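The bread basket and other small questions

For a long time I believed that bread needs only a board and a knife. In the house where I grew up we did not own any basket. The loaf lived in a cotton bag behind the kitchen door, and when it was time to eat, my mother put it on the table in the bag, and everybody pulled out what they wanted. I still think it is a good system.

But since I moved to Ravberg I have been invited to many tables, and almost all of them had a basket. At the first dinner I remember that I took bread and then did not know where to put it, because there was no small plate. I held it in my left hand during the whole soup. Reshma Motaung, who was sitting across from me, saw this and put her own piece directly on the tablecloth, next to her glass. I did the same. Later she told me that this is normal in many places, and that the crumbs are for the person who washes the cloth.

So this autumn I decided to learn about baskets properly. I bought two of them at Mercado, the secondhand hall behind the station, where they hang on hooks above the lamps. The round one cost too much and I regret it a little. It is beautiful but deep, and the slices fall down into a heap, so the guests must dig for them. The oval one is better. A long loaf can lie in it at an angle, and there is still a place behind for something smaller, a roll or an end piece.

I have made some mistakes with it. I washed the oval basket in the sink with a lot of hot water, like a pot, and it took two days to dry, and one side became a bit crooked. Now I turn it upside down over the sink and knock on it, and for the corners of the weave I use an old toothbrush. If there is something sticky I take a damp cloth and leave the basket near the window after. Not in the sun, it makes the color weak. 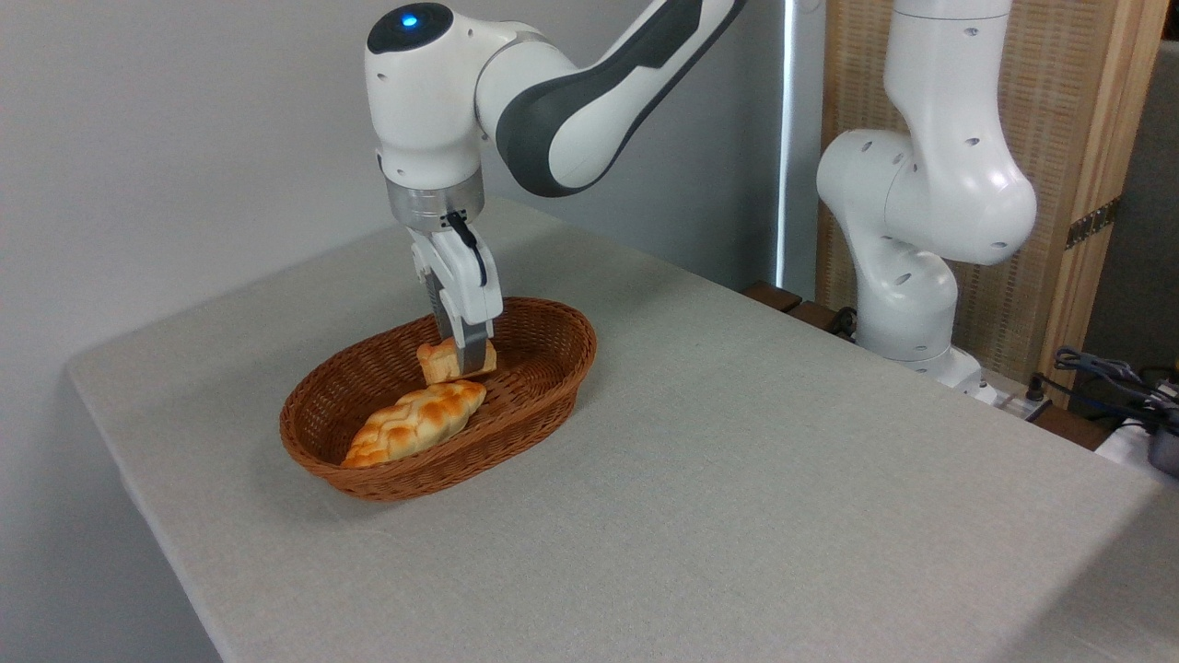
The other question is what to put inside. I like braided bread the most, and I try to bake it every Tuesday, when I come home early. My recipe is from Reshma, and she has it from a neighbor, so I cannot say who invented it. It wants flour, milk, two eggs, butter, a little sugar, and more patience than I usually have on a Tuesday. The braid itself is easy with three strands. With four I get confused and must start again, and the dough becomes tired from my hands.

What I learned slowly is that the strands should be thicker in the middle and thin at the ends. When I made them the same everywhere, the loaf looked like a brick with a pattern. Also one must not pull them tight. The dough grows in the oven, and if the braid is tight it breaks open on the side. I brush it with egg yolk and a spoon of milk, two times, and I wait a little between the first and the second. The creases stay pale, even so. Before, I thought this was a fault and I tried to push the brush inside. Now I leave them.

I bake it at the low end of the oven for 37 minutes. I know this is a strange number. At 35 it was too soft under the crust and at 40 it was dry, and then I stopped making experiments.

There is a discussion in our house about the cloth napkin. Kagiso Le Roux, with whom I share the kitchen, says that bread in a basket without a napkin is not dressed. He folds one in the bottom and turns the corners over the top, so the bread stays warm. I agree about the warm, but then you cannot see the braid, and I have worked for it three hours. For now we do it like this: at breakfast without the napkin, and at dinner with it. When Kagiso is cooking the dinner, he decides, and when I am cooking, I usually forget.

For the table I prefer a plain cloth in a quiet color. I had one with lemons on it and the bread disappeared between the lemons. Kagiso took it for the balcony.

If there is bread left the next day, I do not keep it in the basket overnight. It becomes hard very fast with air on all sides. I put it back in a cotton bag, the same kind my mother has, and in the morning I cut it thick and fry it in butter. I wanted to write here also about rye bread, but my starter is not doing well this month and I should first find out why.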